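Unit 4 notes: Avalanche terrain and going for help

Read these before the evening session. Bring a pencil, a compass and the Bakilana map sheet. We start at 6:30 p.m. and the first hour is all map work.

## 1. Where slides start

Most slab avalanches that catch skiers start on slopes between 30 and 45 degrees. Below that range the snow usually stays put, although a flat spot can still be hit from above. Steeper slopes tend to shed their snow in small amounts during the storm.

Learn to read slope angle from contour lines before you trust an app to shade it for you. On the Bakilana sheet the north bowl looks gentle because the contour interval is wide. Measure it and you will get a different answer.

Terms you should know for the quiz:

- **Start zone:** where the snow breaks loose
- **Track:** the path it follows downhill
- **Runout:** where it slows and stops
- **Terrain trap:** a gully, cliff, creek bed or group of trees that makes even a small slide serious
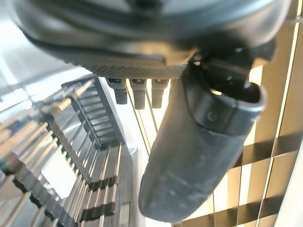 Wind matters as much as new snow. A slope on the sheltered side of a ridge can load several times faster than the open ground next to it. Look for cornices, smooth pillow shapes and a hollow sound underfoot. Cracks that shoot out from your skis mean you should back off that slope.

## 2. Travel habits

Cross or ski a suspect slope one at a time. Everyone else waits in a safe spot and watches the person who is moving. Agree on the next safe spot before the first person leaves.

Nyokabi Magesa will cover group spacing on the uphill in more detail. Her rule for the Pestlow approach is that nobody stops in the gully, even to fix a binding. Get across, then fix it.

Carry a transceiver, a shovel and a probe every time. The transceiver goes on your body under a layer. The shovel and probe go inside the pack where you can reach them fast.

## 3. When someone is buried

Survival chances are good in the first few minutes and drop quickly after that. The people already on the slope do the rescue. An outside team will almost always arrive too late for a full burial.

1. Check that the slope is safe to enter.
2. Pick a leader.
3. Note the last seen point.
4. Switch all transceivers to search.
5. Search downhill from the last seen point, looking for gloves, poles and skis on the surface.
6. Probe at the lowest reading, at 90 degrees to the snow surface.
7. Leave the probe in and dig from the downhill side.

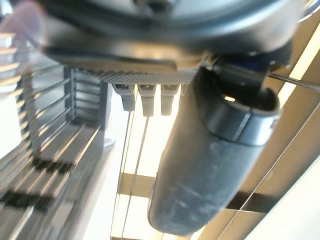 Clear the airway first, before you free the legs or the pack. Check breathing and keep the person out of the wind. Handle them gently if they have been under for a long time, and expect them to be very cold.

## 4. Calling it in

Give the location first in case the call drops. Then the number of people, injuries, weather at your position and what gear you have. Stay where you are unless it is unsafe.

Last season's exercise above Nestton went wrong at this step. Tibor Fülöp's group read out the grid reference with two digits swapped, and the other team walked to the wrong side of the ridge. Write it down and have the other person repeat it back.

## For next time

- Read the handout on snow layers
- Practice 3 single-burial searches with a partner
- Mark 12 start zones on the map sheet and give the aspect of each

Maps go to Domingo Benítez at the start of class. Late maps are accepted up to the field day.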